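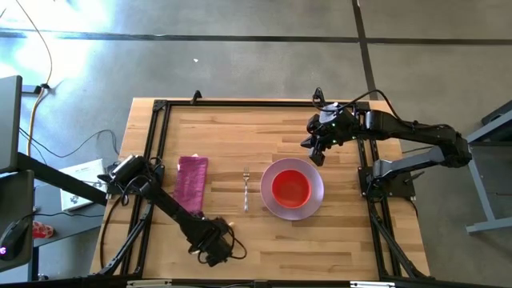

Vol. 14, Issue 3, p. 22

Good Practice

Setting the Rules Before Setting the Table

Tabletop manipulation work has few written rules of its own. Industrial robot standards cover guarding, stopping and operator training in detail, but they have little to say about how a place setting should be laid out between trials, or who decides that a trial has failed. Most groups fill the gap with habit. The trouble starts when habits differ between shifts and the results are pooled.

Grastel, a consultancy that writes operating procedures for small automation groups, has spent much of the past year on this gap. Its working document, known internally as Durkska, applies to two-arm stations doing household tasks: setting a table, clearing it, folding cloth. It is short by the standards of the field. Duyên Từ wrote most of it.

"The safety material already exists and we point to it," Từ says. "What we wrote down is the part people keep in their heads."

Durkska treats the object layout as a controlled condition, on the same footing as joint limits or software version. A plate, a bowl, a fork and a napkin can be laid out in a great many ways that all look reasonable to a person. A fork set close against a plate rim leaves a gripper finger little room to get down beside it. With a strip of bare table between the two, the same grasp becomes a different task. The document asks for the gap to be stated as a range before the session and checked at each reset.

Stacked objects get their own clause. A bowl resting on a plate is recorded as a stack, with the lower object named first, and the record must say whether the task is to move the bowl alone or both together. Early drafts left this to the task title. Reviewers read the same title both ways, and the clause was added.

Cloth is handled more loosely. The fold is specified, along with the direction of the long side, but wrinkles are not. Oanh Cù, who reviews procedures at Vestero, argued for this during comment. In her view a rule that operators cannot meet will be signed off anyway, and a false record does more harm than a loose tolerance.

Color is listed as an optional field. Cù wanted it required. A red bowl on a lilac plate gives a vision system a clear boundary to work with, and a success rate measured on that pair should not be quoted for white on white. Từ agreed with the argument but kept the field optional for groups that do not use cameras for grasp planning. The two have not settled the point.

The mechanical section is more conventional. Arms mounted to a rail frame must have their base positions marked, so that a shifted base can be found by eye. Reach envelopes are to be drawn with the elbow included. On a compact station, an elbow can swing out past the table edge while the gripper stays well inside it, and a floor line based on gripper travel alone will be too close. Cable loops at the wrist are checked through the full range of motion at the start of a session, under slow speed, with a second person at the stop control.

Lighting takes up a full page. Glossy wood reflects windows, and a bright patch on the tabletop can sit where a cloth or a utensil is supposed to be found. Durkska does not require blinds. It requires a reference view of the laid table at the start of each session and another whenever the daylight has changed enough for an operator to notice. Overhead fixtures are logged as on or off, and their positions are noted if they can be moved.

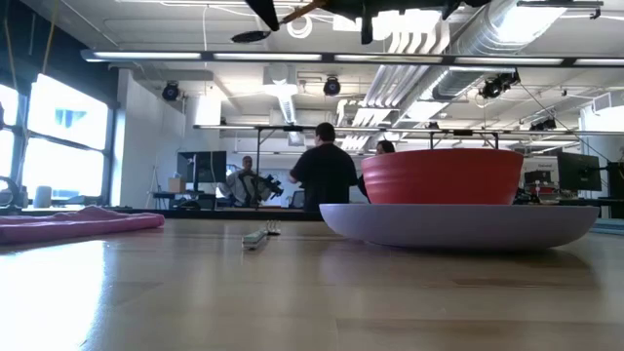

Shared Rooms

Few of these stations have a room to themselves. Desks, monitors and other equipment are often a short walk from the table, and people work there with their backs to it. Durkska asks for a verbal call before motion is enabled and again when it ends. Anyone inside the floor line must answer the call. Anyone outside it need not.

Cù considers this the weakest part of the text. Verbal calls fade within a few weeks unless a supervisor insists on them, and she would prefer a lamp tied to the enable circuit. The current draft permits a lamp in addition to the call but does not accept it as a replacement. Vũ, a small integrator that tried the draft on two stations, uses both.

The remaining clauses deal with failure. A trial ends when the task is complete, when the stop is pressed, or when an object leaves the table. A dropped fork that stays on the surface does not end the trial. Operators may not nudge an object back into place and continue, and a trial in which this happens is recorded as assisted and kept out of the totals.

Comments on the draft close in November. Từ expects the stacking and lighting clauses to change least, and the wording on calls to be rewritten at least once more.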